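What does a laundry robot cost before it folds a single shirt? More than most small operators plan for. Flandach, a wash-and-fold outfit with four shops, started its budget in November and has already torn it up twice.

First draft had the machine and not much else. Second draft added grippers, spare finger pads, freight, floor work. Then training time, the big one. Somebody has to show the thing how clothes behave, piece by piece, and that's paid hours.

Flandach priced 608 hours of hand-guided demos for year one. Jackets with snaps, hoodies, sheets, the lot. Real bedrooms too, not just a steel bench, as the firm wants to sell home pick-up and put-away later on. 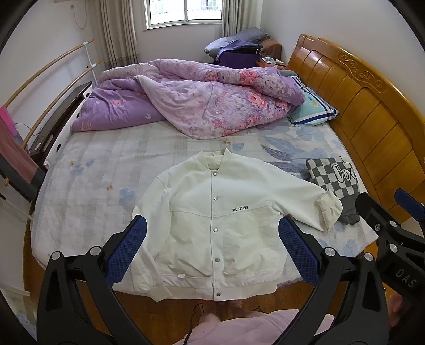
Tariq Marwat would cut the hours in half and spend the money on a service contract, he told us, becuase a fold that's a bit crooked still goes out the door and a dead motor doesn't.

Fair point. Nolex quoted $2,734 a year for service, parts extra. Melis wouldn't quote without a site visit. Lease or buy? Flandach leans lease, seven months, then a hard look at the numbers. Ask who owns the demo recordings when the lease ends. Get it in writting.

Also ask about power, insurance, and where the cart goes at night. Fudeck's brochure skips all three.

Flandach signs nothing until the third draft is done.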